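The Slow Return of the Cloth Napkin

In the town of Skasley, where I have lived for 11 years now, the restaurants stopped using cloth napkins one after another. The last to change was Tokgöz, the grill house near the bus station. Then in January the cloth came back there, and by spring two other places on the same street had it too.

I grew up in a house where a napkin had your name sewn in the corner and you kept it the whole week. For me paper was the modern thing, the thing for guests. So I was curious why people who grew up with paper now want the opposite.

The first answer is money, and it is less simple than I expected. Tokgöz bought 240 napkins of plain white cotton and pays a laundry, Imitz, to wash them. Imitz collects on Thursday and brings back the clean ones with the next collection. In the first month three napkins were missing, so the restaurant ordered some more and now owns 243 good ones and a bag of stained ones for the kitchen. The paper bill was smaller, but guests took five or six pieces each, and the waiters spent much time picking them up from the floor.

The second answer is touch. Cotton gets softer with every wash, and linen even more. A guest at the next table told me she comes for the lamb, but she remembered the napkin first when she described the place to her sister.
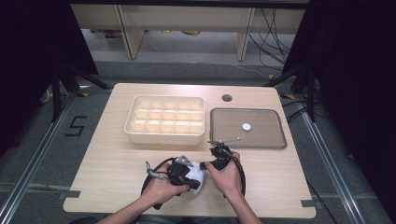

White cloth on a wood-grain table, with an organizer tray at the far side.

Not everybody is happy. Washing needs water and heat, and a small café with 12 seats can hardly fill one laundry bag. Arix, the bakery on the corner, tried cloth for a season and went back to paper. Their customers eat standing up, and many napkins left the shop in coat pockets.

At home it is easier. Buy more than you need, wash them with the towels, and do not iron unless your mother is coming. Butter stains want dish soap before the machine. Red wine wants cold water, quickly. I keep mine in the drawer with the spoons, and on Sundays I still fold them in triangles as my grandmother did.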